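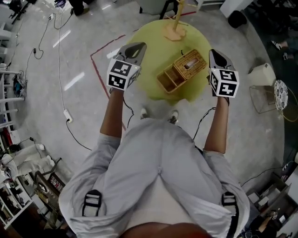
What was the aim of the project?
The aim was to build a pair of hand-held grippers in a shared workshop, and to use them to record household tasks in a form that a small robot arm could later be trained to copy.

Project Report: Hand-Held Grippers for Recording Two-Handed Tasks
Submitted by Shona Tennant
Briltside Shared Workshop, November

1. Background
The Seroris arm at Briltside had been used only for fixed movements entered by keyboard. The author proposed that a person should perform each task directly, holding tools similar in shape to the arm's own jaws. The approach requires no programming by the person doing the task.

2. The Build
Each gripper has a printed shell and a pair of jaws worked by the hand. A white cube carrying black marker patterns is fixed to the tool so that its position and angle can be worked out from video. The first shells cracked at the screw holes and were reprinted with thicker walls. The finished pair cost 210 dollars in parts, excluding filament, which the workshop supplied. Cables were the most frequent source of trouble during the build, and a longer lead was fitted to each tool after the first Wednesday session.

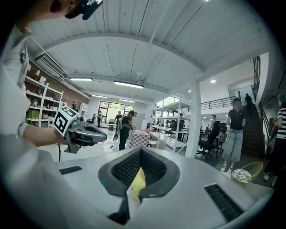
3. Recording Method
The tasks centred on a woven basket. The operator wore shoulder straps and held one gripper in each hand. Red tape was laid on the floor to mark out the working area. Sixty-four recordings were planned for each task, and any recording in which a marker cube was hidden for more than a moment was to be set aside. Handling the rim of the basket called for particular care, as the weave offers the jaws an uneven surface
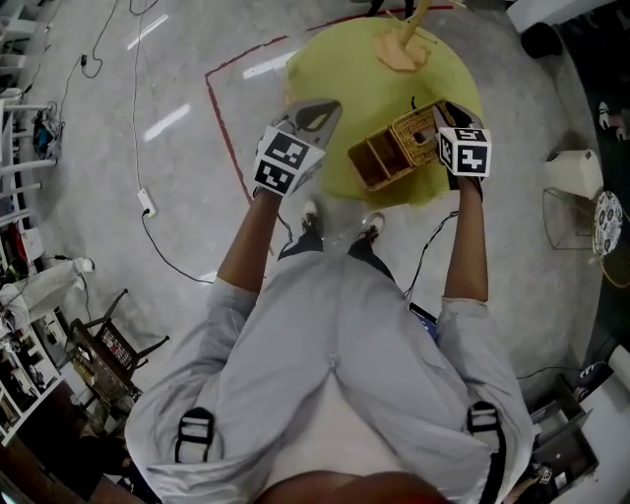

and a light grip tends to slide along it. Softer jaw pads were therefore tested, with some improvement.

4. Results
A total of 1617 recordings were kept out of 3839 made. Most of those rejected came from the early weeks, before the marker cubes were moved further back. Training on the Seroris arm has begun but is not covered in this report.

5. Further Work
The left shell should be made lighter, and the cable clips need a proper redesign. Drawings for both shells are stored in the Galbraith cabinet at the workshop.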